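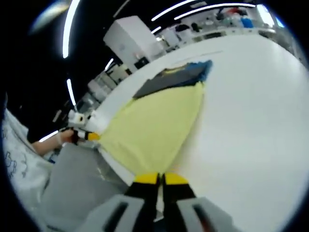 Yellow cloth, white tabletop

Puvinent: Frequently Asked Questions About the Council Prayer Posts

Last updated 14/03/2026

I get the same handful of emails every time I write about the opening prayer at Girard town council meetings, so I finally put my answers in one spot. If yours isn't covered, write to me anyway. I like mail, even the grumpy kind.

What is the fight even about?

Girard opens its council meetings with a prayer, and has for longer than I've lived here. Last September a resident asked to give one from a minority faith and got told the calendar was full. Then people looked at the calendar (I was one of them, it's a public record) and the same six churches had been taking turns on it for years. That's what started the shouting. I wrote one post, meaning to leave it there, and now I have 14 of them. Oops.

Are you against prayer?

No! I pray. I pray before meals and on icy roads. My complaint is with a government body picking whose prayers get a microphone and then telling the rest of us it's just tradition. You can love a thing and still want it handed out fairly.

So what would you do instead?

Either one of two things would make me happy. Open the list to anybody in town who asks, first come first served, including people with no religion who want to say a few decent words. Or go to a moment of silence and let everybody fill it as they please. I lean toward silence on most days. Ask me after a really good invocation and I'll probably lean the other way, and I've heard a couple of good ones up there.

Isn't this legal already? Why keep going on about it?

I'm not a lawyer, so please don't take legal advice from a person who types in slippers. My understanding is that courts have allowed prayer at meetings like ours, with some conditions about not shutting other faiths out. But "the courts might let us" has always struck me as a pretty low bar for neighbors. Lots of things are legal and still rude.

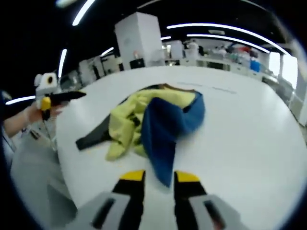
A reader from the east side of town wrote to tell me I had this backward, that the majority shouldn't have to tiptoe in its own town hall, and that anyone who feels left out can show up five minutes late. I printed the whole letter with permission and I'm glad I did, it was well written and a lot of people agree with it. My answer then is my answer now: being told to come late to your own government is a strange way to be welcomed. And it's everybody's town hall, which I think the letter skipped right over.

Where did the 3,000 figure come from?

That was dollars, and it was my mistake to leave the word off in the first version of the post. It's what the council set aside for an outside attorney to look over the invocation policy. The line is in the budget packet. Some people read it as 3,000 signatures, and I wish! The petition had 200 names when it was turned in. Both numbers are correct in the post now.

Why are you so hard on the Ekholm paper?

I read it every day and I pay for it, so I figure I'm allowed. My gripe is with the editorial that called the whole thing "a quarrel between believers and scoffers." Most of the people who spoke up at the meeting I went to were believers. Several were clergy. Squashing that into two teams made for a snappy headline and a lousy account of the night, and I said so, maybe with more adjectives than I needed.
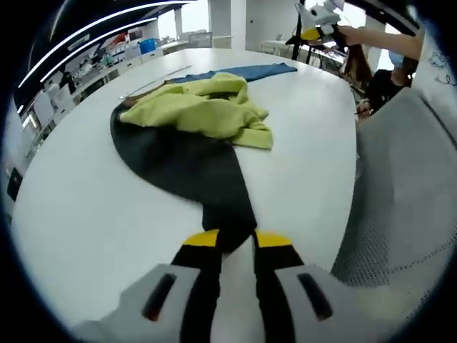
I did send them a shorter version as a letter to the editor, and they ran it with only a couple of cuts, so credit where it's due. I'd still like to see them send a reporter to the meetings in place of working from the minutes, which leave out pretty much everything said by anyone who isn't on the council.

Didn't Celach already solve this?

Sort of. Celach went to a sign-up sheet, and from what I hear it's been pleasantly dull. Folks warned that it would turn into a circus, and I'm sure somebody could try. I'd rather deal with a silly invocation once in a while than with a locked list. But Celach is smaller, and I don't want to oversell it.

Do you delete comments?

Yes, some. Argue with me all you like, call my reasoning mush, fine. Slurs go, and so does anything that treats a whole religion (or the lack of one) as a disease. I'm slow about it on weekends, so if something ugly is sitting there, please email me.

Can I reprint a post in our church newsletter?

Sure, please do! Run it whole, put Puvinent on it, and link back if it's online. If you want to print a rebuttal next to it, send me a copy. I'd love to read it.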